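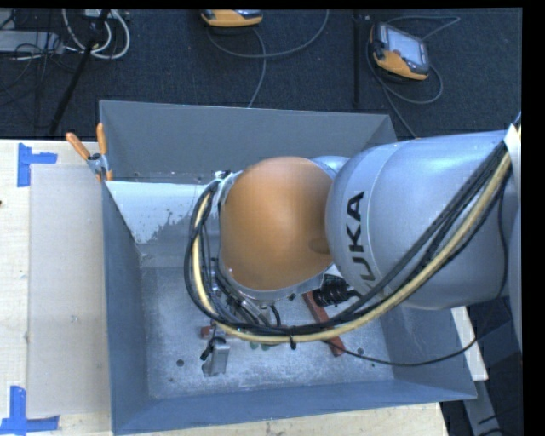 Ob das Ding auch bei Regen hält, wollte Ihor Hrynyshyn gleich wissen, und ob man damit eine ganze Tarifrunde übersteht oder nach der zweiten Kundgebung wieder mit Klebeband dasteht. Gute Frage, Ihor! Ich hab das Streikposten-Set Malomell jetzt seit April im Programm und kann dazu ein bisschen was erzählen.

Also, erst mal zum Inhalt. Drin sind 28 Westen (Einheitsgröße, passen auch über die dicke Winterjacke), zwei Transparente zum Selbstbeschriften, eine Rolle Klemmbrettlisten für die Streikgelderfassung und das kleine Megafon von Torkska. Das Megafon war früher extra, aber ständig hat jemand vergessen, es mitzubestellen, und dann stand ich am Telefon und musste trösten.

Die Transparente sind aus beschichtetem Gewebe mit Ösen ringsum. Regen macht denen nichts, nur beschriften müsst ihr sie trocken, am besten am Abend vorher und mit Lackstift. Mit normalem Filzer verläuft es, hab ich selbst ausprobiert, sah furchtbar aus (aus „Tarifvertrag jetzt“ wurde irgendwas mit „Tarif“ und blauem Matsch).

Wer bei der Urabstimmung gleich mitdenken will: Die Wahlurne Cantero passt in dieselbe Tasche. Abschließbar, zwei Schlüssel, Einwurfschlitz für gefaltete A5-Zettel. Noelia Requena hat sie bei der Betriebsratswahl benutzt und mir geschrieben, der Deckel klemme anfangs etwas. Stimmt, gibt sich aber nach ein paar Mal Auf- und Zumachen.

Preis fürs Set: 62 Euro für Ortsgruppen und Vertrauensleute, Versand kommt dazu. Die Urne kostet 27 Euro extra. Westen mit eigenem Aufdruck mache ich auch, da brauche ich aber die Druckdatei und etwa zwei Wochen Vorlauf. Für Warnstreiks, die übermorgen losgehen, nehmt bitte die unbedruckten!

Bestellungen, die bis 25. Oktober bei mir sind, gehen noch mit der nächsten Sammellieferung ab Lager Olter raus. Rechnung auf die Gewerkschaft ist kein Problem, schreibt einfach die Kostenstelle dazu.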